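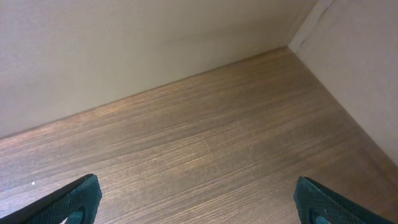 Home Vehicles Trailers Maintenance Glossary Contact

Teardrop trailer

A teardrop trailer is a small and light travel trailer with a rounded front and a roof line that goes down toward the rear. The name comes from this form, which looks like a drop of water seen from the side. Such a trailer is intended mostly for sleeping, and the cooking is done outside, at the back, where a kitchen is located under a lifting hatch. Because of the low weight, many teardrop trailers can be pulled by an ordinary passenger car.

Construction

The base of the trailer is a steel or aluminum frame with one axle. On the frame is fixed a floor, and on the floor stand two side walls, which are cut to the curved profile. Between the walls go the cross pieces of the roof. The outer skin is usually aluminum sheet or fiberglass. Between the outer skin and the inner panels is placed insulation, most often rigid foam.

The suspension may be of leaf spring type or of rubber torsion type. Torsion axles take less space under the floor and are quiet on the road, but after damage they are normally replaced as a whole unit. Leaf springs are heavier, but parts for them can be found in almost any trailer shop.

The doors are placed on one side or on both. Two doors are more convenient for two persons, but each opening makes the wall weaker and adds one more place where water can come in.

Sleeping compartment

The inner height of a teardrop trailer does not permit an adult to stand. In the Arkon, a model made in Setstead, the mattress has a width of 145 centimeters and takes the full floor of the cabin. The space above the feet is used for a shelf or a cabinet. In some trailers the foot end goes a little way under the kitchen, which gives more length for sleeping without making the body longer.

Ventilation is necessary, as two sleeping persons produce much moisture in a closed cabin. Usually there is a roof vent with a fan and a sliding window in each door. Under the mattress it is good to have slats or a special mat, otherwise the lower side becomes damp and mold can appear.

Rear kitchen

The rear kitchen is often called the galley. When the hatch is lifted, it serves as a roof over the person who cooks. The hatch is held by gas struts. In cold weather gas struts lose part of their force, and owners who travel in winter often carry a wooden support.

A simple galley has a work surface, a place for a portable stove, and a cooler. More expensive versions have a sink with a hand pump or an electric pump. The Arkon carries a water tank of 18 liters behind the left wheel. The tank should be emptied before frost - also the pump and the hose, which are often forgotten.

The weak point of almost every galley is the seal of the hatch. The curved edge is long, and the rubber must press equally along all of it. A hatch that was built slightly twisted will let in rain at one corner, and it is difficult to correct this later.

Electrical equipment

Most teardrop trailers have a 12-volt system. It feeds the lamps, the fan, the pump, and the sockets for telephones. The Aasen version of the Arkon has a battery of 91 ampere-hours and can also be connected to a solar panel. The road lights are on a separate circuit and receive power from the towing car.

Towing

The small frontal area reduces air resistance, and the trailer stays mostly behind the car, so the view in the mirrors is better than with a full-size trailer. The load on the hitch is important. If it is too small, the trailer starts to sway at higher speed. Heavy things, for example water and canned food, are often carried in the galley behind the axle, and therefore it is necessary to check the balance after loading.

Tires of a trailer get old before the tread is worn. Many owners replace them after 5 years even if they look good.

Variants

The so-called squaredrop has straight lines in place of the curved profile. It is easier to build at home and gives more space in the upper corners, but has more resistance to the wind. Off-road teardrops have bigger wheels, higher ground clearance, and a hitch that can turn in several directions. The Follemis is a trailer of this kind, with a tent on the roof for additional sleeping places. It is sold with the galley either at the rear or on a sliding drawer at the side.

See also: Pop-up camper, Truck camper, Trailer hitch

Last changed February 11, 2024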